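Pre-run inspection, Rennie cell — student disassembly project
Friday session. Inspector: Widad Aoun. Second check: Tsutomu Tanabe.

1. Tower unplugged at the wall, power button held to discharge. OK
2. E-stop tested from both seats. OK
3. Arm speed limit set to 70 mm/s for practice runs. OK
4. Gripper pivot screws checked for play. OK — recheck after 600 cycles.
5. Wrist straps worn by both students handling parts. FAIL, corrected. One strap was clipped to a painted leg.
6. Tower seated flat, side panel off and stored. OK
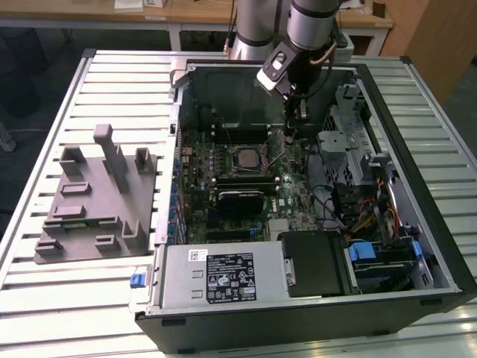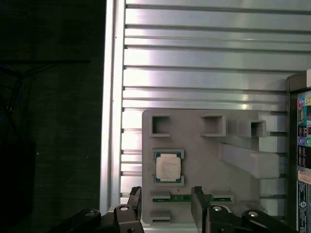
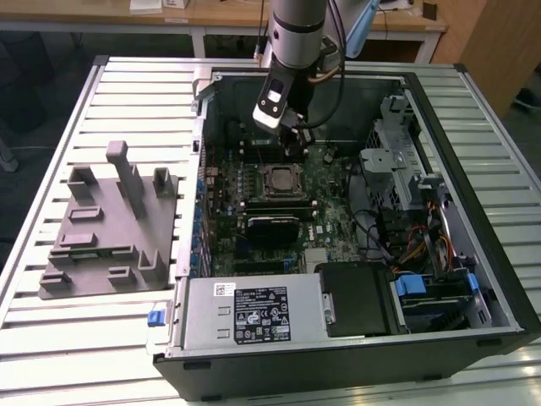 7. Cycle log. The counter read 2,463 at the start of the session, and the last entry in the Sturnelov log matches. Tanabe wants the count written down before power-up from now on. The next job in the log is the processor pick, and the socket position has to be taught again first. With no cooler mounted on the processor in the tower, keep fingers and loose screws away from it during teaching. Approach from straight up, 2 mm steps, one person on the pendant.
8. Fixture plate fastened to the bench. OPEN. Aoun found slight movement at one corner under hand pressure. Add a clamp before the next full run.
9. Cable slack at full wrist rotation. OK
10. Vekix controller fault list cleared. OK — one old overcurrent entry, copied to the log.

Status: practice speed only until item 8 is closed.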